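30 Apr 2018

Finished the track listing before breakfast. Seven songs, one of them the reworked version of Clorora, which is going last whatever Haoran Li says. He wants it second. We have had this argument by text message for a fortnight and I've stopped replying to that part of his messages.

The name is settled, at least. Dultateo is the EP title. It was the working title on the hard drive folder and neither of us came up with anything better. I did float Birkgate, after the song, but Haoran thinks a title track gives people permission to skip the others.

Spent the morning on the vocal for Birkgate. The second verse has been too crowded since the demo and I finally cut two lines out of it. The synth pad underneath now has room and you can hear the little pitch wobble at the end of each bar. I re-sang the whole verse sitting down, which I don't normally do, and kept the fourth take. The chorus is still the old recording from September. It was done on a worse microphone in a worse room and I can't match the colour of it, so it stays.

Lunch was toast and the last of the pumpkin soup. Rang Mum. She asked when the record was coming out and I told her we'd know once the mastering was booked, and then realised I hadn't booked the mastering. Did that straight after. They can take us in nine days if the files are in by then, and they want everything at 24 bit with no limiter on the master bus. I had a limiter on the master bus for all seven. Took it off Akpalu first to see how bad the damage was. The snare jumped out a long way and the bass went soft. Pulled the snare back and left the bass alone until I can hear it on the car speakers.
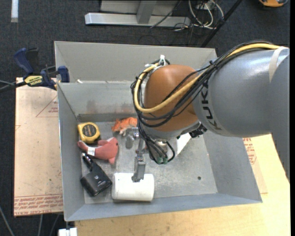
KUKA arm over the grey bin.

Haoran came over at three with his laptop and the small keyboard. We worked on Akpalu until it got dark. It has been the problem song all along. The verses sit at one tempo and the chorus wants to go faster, and every time we nudge the whole thing up the verses sound like they're running for a tram. Today we tried leaving the tempo alone and doubling the hi-hat in the chorus. That gets most of the way there. He also put a low organ note under the bridge, very quiet, and took out my guitar part. I was annoyed for ten minutes and then listened back and agreed with him. The guitar is muted in the session, not deleted, and I've made a copy of the old version under a different name in case I change my mind.

We talked about the single as well. I had been assuming Birkgate, and he has been assuming Akpalu, and we hadn't noticed. He says Birkgate takes too long to reach the chorus. I timed it and he has a point. There might be a shorter edit in it if the intro goes, but the intro is my favourite thing on the record. Left it there. He's going to play both to his sister, who doesn't like anything we do and is useful for that reason.

The video for the last single is up to 3,517 views. It had a good few days after the community radio play and has gone quiet again. Two comments I hadn't answered, one asking what the synth was in the outro and one just a row of hearts. Answered the first. The outro is a cheap organ sound through a tape delay with the speed knob turned by hand, so I wrote that.

Haoran left after dinner (noodles from the corner place, he paid, I owe him for the last time as well). I did the dishes and then sat in the car with the rough mixes. The bass on Akpalu is too soft, as I thought. It goes missing entirely under the organ note. Birkgate sounds good until the very end, where the fade is too quick. Clorora I didn't touch. The reworked version has half the drums of the original and I still like it every time it comes on, so I'm leaving it be.

Jobs for tomorrow. Fix the bass. Longer fade on Birkgate. Take the limiter off the other six and rebalance each one properly. Write the credits, and ask Haoran how he wants his programming listed, as he complained about it on the last one. Email the woman at the radio station and thank her. Find the lyric sheet for track five, which I think is in the other jacket.

Voice a bit rough tonight. No singing tomorrow.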